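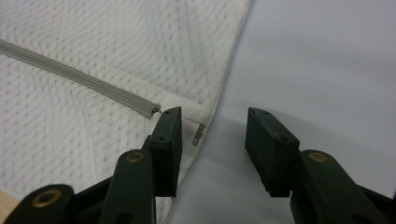
Hand gripper 8, jaws open at the seam of the white mesh.

Gripper inspection checklist, Cesstead bench
Checked by: Yupin Srithong
Month: February
Cycle counter at start: 1284
Counter at last check: 1098

1. Pads seated square on both fingers
OK. Left pad had a little play last time and was refitted. No play now.

2. Pad screws tight
OK. Checked by hand with the short driver. Do not use the long one, it rounds the heads.

3. Pad faces clean
Cleaned. Lint on both inner faces, more on the left. Mesh sheds more than the cotton we had before. Wipe with a dry cloth first, then a damp one.

4. Lower edge of right pad
Watch. Slightly ridged and uneven. Not catching on the mesh so far. Compare at next check and change the pad if a thread pulls.

5. Brass eyelets in the link arms
OK. None loose, none turning in the plastic. No oil here, it ends up on the fabric.

6. Link arms, both sides
OK. No cracks found around the eyelets. Looked at these with the lamp as the green is dark and hairlines are hard to spot.

7. Opens fully and returns
OK. Opened and closed 20 times, empty. No sticking. Slight click from the left side on the first two, then gone. Noted only.

8. Pads meet evenly when closed
OK. Paper strip held along the full width.

9. Clearance around work
Comment: keep the pads off the end of the grey ribbed strip when lining up on the rolled edge. The tip is squared off and could mark the pad face. Also mind the small silvery-grey piece by the outer border of the fabric. Approach with the jaws wide open and close on fabric only.

10. Spares in drawer
One pair of pads left. Order raised with Boonyarit, part label to read Mutari so it goes to the right shelf.

Result: fit for use, item 4 to be looked at again.
Copy to Porkinmont with the counter reading.

Signed: Y. Srithong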